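**Twist ties on power strip leads – keep or bin?**

**kettle_and_string** – 8:40am

Having a sort out of the extension leads, all tipped out on one surface, and I can't decide about the ties. Half of mine still have the little white wire ones they come with. Do people keep using these or swap for velcro? Box needs to go back under the stairs by tonight so quick answers pls.

White one as it stands:
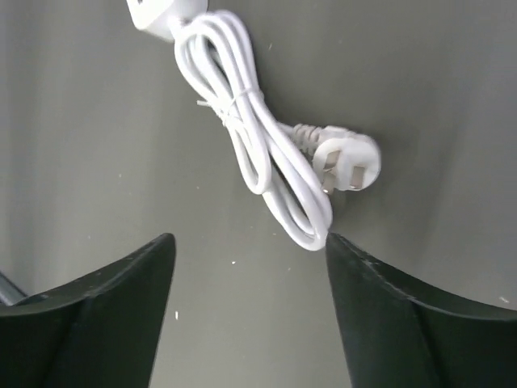

*white lead, tie round the middle, plug out to the side*

Want to get these small enough for a Trorotard drawer box, the shallow one. Inside is 36 cm long.

**Bárány**

Keep the tie. Free and it does the job. Only thing I'd change is the bundle, too long and thin. Fold it shorter and it'll go in sideways.

**plumduff**

Disagree, bin them. Wire goes through the paper after a bit and you end up with a bare end poking you every time you rummage. Velcro off a roll, cut to lenght, done. Mine was a Predach roll, still going after 3 years.

**Bárány**

Never had one poke me. Do you twist them 30 times??

**plumduff**

Twice. Cheap ties.

**kettle_and_string**

OK but is it bad to leave the lead folded tight like that? Read somewhere you should only do big round coils.

**gravelpath**

Loose is fine. Don't crank it tight round the strands and don't fold hard where the lead goes into the strip, that's where mine split. Other thing – never run it coiled up with a heater on it. Undo the lot first. Storage wise your white one looks ok to me, loops aren't squashed.

Plug wants tucking in though. Pins catch on everything in a box.

**plumduff**

Pins facing down, against the coil. Yes.

**kettle_and_string**

Will do. Next problem, the pink one. Pink strip, and there's a little pink adapter with a pattern on the front that I've always kept with it. Do they go in together or do adapters get their own box?

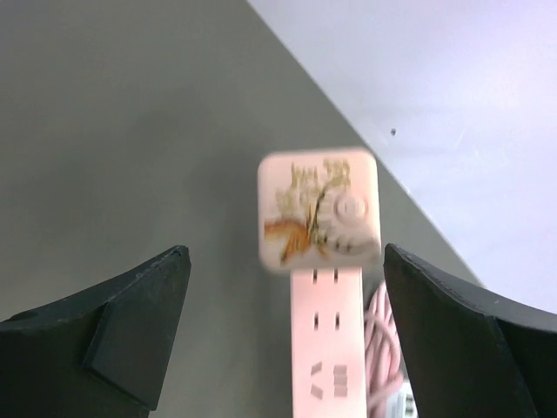 *pink strip with its cable coiled next to it, pink adapter over the top*

**Ilasum_fan_103**

Together!! They match. Also that pattern is lovely, is it grass?

**kettle_and_string**

Grass or branches, never worked it out. Bit of orangey brown in the corner.

**Bárány**

Own box. All adapters in one place or you'll be hunting through leads every time you want one. Matching colours isn't a system.

**Ilasum_fan_103**

It is if you can find it by colour. I've got mine in Ilasum pouches, one per strip, adapter goes in the pouch. Never lost one.

**gravelpath**

With Bárány on this, but put it in a bag whichever you do. Printed faces scuff if they're rattling about with plugs.

Is that a tag down by the pink cable? White thing at the bottom. If it's got the rating on leave it attached, I cut all mine off and regretted it.

**kettle_and_string**

Might be the tag, will check before I chuck anyhting. Not cutting it.

So – velcro for the long ones, twist ties stay on the short ones, adapter in a freezer bag in with the pink strip. Sorry Bárány.

**Bárány**

You'll be back in May asking where it went.

**plumduff**

Label the lid at least. Masking tape will do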